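Plidari Wrist View Set
README and data card

Release: October
Maintained by: Wevodberg Simulation Services
Product line: Hekine evaluation kit for two-finger grippers

Summary

The Plidari Wrist View Set is a collection of simulated recordings made from the viewpoint of a robot wrist. It is supplied with the Hekine evaluation kit and is also offered separately to customers who already have their own simulation software. The set contains 249 episodes spread over 7 room layouts. Each episode holds a sequence of rendered color images, the matching gripper state, and a short written instruction in English.

The set is intended for teams that wish to test a vision model or a control policy before committing time on a physical arm. It is small by design. Customers who need training data in volume should contact Wevodberg about the Alvarado collection, which uses the same file layout and is licensed under separate terms.

What is included

Episodes: 249, each in its own folder
Room layouts: 7, named layout_a through layout_g
Rendered views: wrist view and fixed overhead view
Gripper state: opening width, commanded width, contact flag
Instructions: one per episode, plain text
Scene files: one per layout, with object names and starting positions
Checker: a command-line script that verifies a downloaded copy

Object meshes are not part of the download. They are available on request to holders of a full Hekine license.

Wrist view

The wrist view is rendered from a point behind the gripper housing, looking out past the fingers. The housing therefore hides part of the room in every image, and objects close to it may be only partly visible. Wevodberg has kept this arrangement because the gripper mounts sold with the Hekine kit place the physical camera in the same position. Users should not crop the housing out before running the supplied benchmark, as the reference scores were computed on full images.

Walls are given a single flat color and carry no texture. Floors are tiled. Lighting is even, and strong shadows are turned off in the standard release. A model that performs well under these conditions has not been shown to perform well under shop lighting, and results should be reported accordingly.

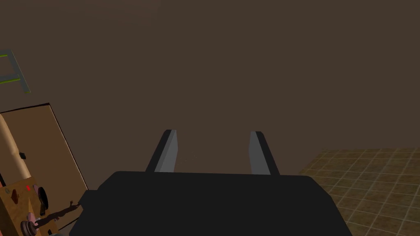

Wrist view, standard lighting. Gripper open, with nothing between the fingers.

Stored items in the storage layouts are placed close together and often overlap in the image. Long objects may lean against panels, and small parts may be grouped near a box or crate. These groupings are deliberate. During internal review, detectors that gave reliable results on well-separated objects tended to merge neighboring items when these were seen from the wrist, and the storage layouts were added to make that weakness measurable.

Folder structure

Each episode folder contains the following:

wrist/ – rendered images from the wrist view, numbered in order
overhead/ – rendered images from the fixed view, numbered to match
state.csv – one row per image pair
instruction.txt – the instruction given for the episode
info.json – layout name, random seed, outcome label

File numbering begins at zero. The row number in state.csv, not counting the header row, matches the image number in both view folders.

Fields in state.csv

step: integer, starting at zero
width: measured opening between the fingers, as a percentage, where 100 is fully open
width_cmd: commanded opening, same scale
contact: 1 if either finger reports contact, otherwise 0
arm_pose: seven values, position followed by orientation as a quaternion

The orientation is written with the scalar part last. Earlier releases placed it first. Customers who wrote their own loaders for an earlier release must update them.

Outcome labels

Every episode carries one of three labels: complete, incomplete, or stopped. An episode is marked complete when the simulator confirms that the object named in the instruction has reached its target region. It is marked incomplete when the step limit is reached first. The label "stopped" is used where the simulator ended the run after a collision between the arm and a fixed surface.

Labels are produced by the simulator and have not been edited by hand. Episodes marked stopped have been kept in the set, and the benchmark script skips them unless the option --include-stopped is given.

Recommended use

The set is suitable for checking object detection from a wrist viewpoint, for comparing instruction-following policies under fixed conditions, and for confirming that a customer's data pipeline reads Hekine files correctly. The 70 episodes listed in heldout.txt are reserved for evaluation and should not be used for training or for tuning of any kind.

The set is not suitable for judging grip force, surface friction, or wear. The simulator treats finger pads as rigid, and the contact flag should be read as a simple indication of touch. Nor should the set be used as evidence of safe operation near people. No human figures are modeled in any layout, and no safety claim is made for any system tested on it.

Known limitations

Thin and branching objects are sometimes drawn with rough edges at low resolution. Customers who measure segmentation quality may wish to report results with and without these objects.

Colors are consistent within a layout but are not matched to physical samples. A detector that relies heavily on color should be checked against real images before deployment.

In layout_e, the overhead view begins one step later than the wrist view in a small number of episodes. The affected episodes are listed in errata.txt, and the checker prints a warning when it meets one of them.

Installation and checking

Unpack the archive to a local drive and run the checker from the top folder:

python check_set.py --root .

The checker confirms that every episode folder is present, that image numbering is continuous, and that each state file has the expected columns. A clean copy ends with the line "all episodes passed". If any episode fails, download the archive for that layout again before contacting support.

License

The Plidari Wrist View Set may be used for internal evaluation and for published research. Redistribution of the full set is not permitted. Single images may be reproduced in papers, reports, and presentations, provided that the name of the set and the release month are given. Use of the set to advertise a competing evaluation kit requires written consent from Wevodberg.

Support

Requests are handled through the support address supplied with the license file. Please include the release month, the layout name, and the full output of the checker. Questions received by noon on Thursday are normally answered in the same week – later requests are held over to the next.

Changes in this release

Quaternion order in arm_pose changed to scalar last
Instructions reviewed for spelling
Two storage layouts added
Benchmark script now writes results per layout as well as overall
Option --include-stopped added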